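Tineke Bakker
2023-07-16

A thread on induction cooktops and the wiring behind them, for anyone swapping out old gas or coil. I did mine in November and kept the paperwork.

1/ Start at the switchboard, before you look at a single cooktop. Find out what circuit feeds the kitchen and what size the breaker and cable are. The old cooktop's rating plate tells you what the circuit was built for. It tells you nothing about what the new one will draw.

2/ Full-size induction units usually want their own circuit. Mine did. The existing cable was too light, so the electrician pulled a new run of 13 metres under the floor. If you have a slab and no roof access, expect that part to cost more than you'd like.

3/ Measure the cutout, then measure it again with the old unit lifted out. The glass overhangs the hole on all sides and hides a lot. My benchtop hole was out of square and the template from the maker assumed it wasn't.
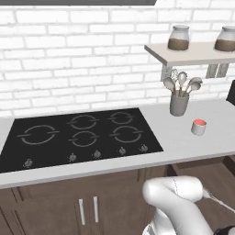

Black glass cooktop set into a light grey benchtop, white brick behind.

4/ Ring markings are a guide to pan placement. They are often not the size of the coil underneath. The coil diameter is in the spec sheet, and a pan much wider than the coil will have a cool outer band. Worth checking if you use a big frypan.

5/ Clearance below matters more than people expect. Induction units have a fan and need an air path. If there is a drawer directly under, read the installation manual for the minimum gap and whether a divider panel is required. I lost the top drawer.

6/ Power sharing. Many units pair the zones, and each pair shares a limit. Put both on boost and one drops back. The brochure won't mention it. The manual will, usually near the back, in a table.

7/ Costs, in Canadian dollars, rounded to nothing. Cooktop, wiring and permit: 2579 all up. Capping the gas line was a separate visit by a gas fitter and a separate bill – 400. The benchtop trim I did myself with a file and some bad language.

8/ Pots. Magnet test on the base. If it sticks firmly, fine. If it sticks weakly, the pot may work but heat slowly or buzz. I gave away two copper-bottomed saucepans and kept everything cast iron.

9/ Noise. There is a fan, and there is a hum from some pans at high settings. Measured at bench height with a phone app (so treat it as loose), mine got to 58 decibels on boost with a thin stockpot. Heavier pans are quieter.
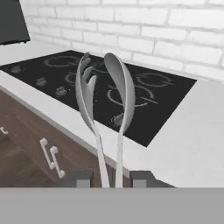 Grímur Vídalín: Regarding 6, does the pairing run front to back or left to right on most of them? I'm trying to work out where the canner would go.

10/ Front to back on mine, and on the others I read the manuals for. For a canner, check the maximum weight on the glass as well. Full canners are heavy and some makers rule them out altogether.

11/ Permit. I pulled one and had the inspection. The inspector looked at the breaker, the junction box and the label on the panel. Ten minutes. Keep the certificate with the house papers, as my insurer asked for it at renewal.

12/ I'll add the cable sizes and breaker ratings once I've found the second invoice.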